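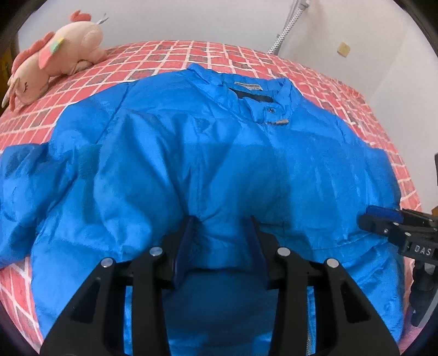 7.4 Slip and Over-Pinch Faults on Padded Garments

This section applies to the Henero hand-held gripper, single or paired, when used on quilted or padded outerwear. For thin knits, see 7.3.

A slip fault (code 70) is logged when the finger gap closes past the stored fabric thickness while the trigger is held. An over-pinch fault (code 87) is logged when motor current stays above the limit for 3 seconds. Glossy shell fabrics produce both, often in the same session.

CAUTION: Keep your free hand away from the fingers until the status light is off. After code 87 the fingers can reopen at full speed.

To clear a fault:

1. Release the trigger. Do not pull the garment out of the fingers.
2. Support the fabric fold from below and press RELEASE once.
3. If the fingers stay closed, switch off the gripper and turn the manual release screw counterclockwise until the fold drops free.
4. Check both finger pads for tears, lint and glaze. Replace the pads as a pair.
5. Check the garment shell at the grip point. Retire any garment with a cut or an open seam.
6. Switch on, run HOME, and confirm that the displayed opening reads 100 percent.
7. Grip the garment again on a single layer of shell, clear of zippers, buttons and hook-and-loop strips.

NOTE: With paired grippers, clear the one that shows the code first. The second gripper holds its last position and will not log a fault of its own until it is moved.

NOTE: Firmware released before March does not separate the two codes and reports both as 70. Check the motor current trace to tell them apart.

If the same code returns after step 7, stop work and send the session log to Tumaini Mfaume at the Stidedham service desk. Include the garment type and pad lot number. Do not raise the current limit to get past code 87.

Section revised November 12, 2020. Checked by H. Villalba.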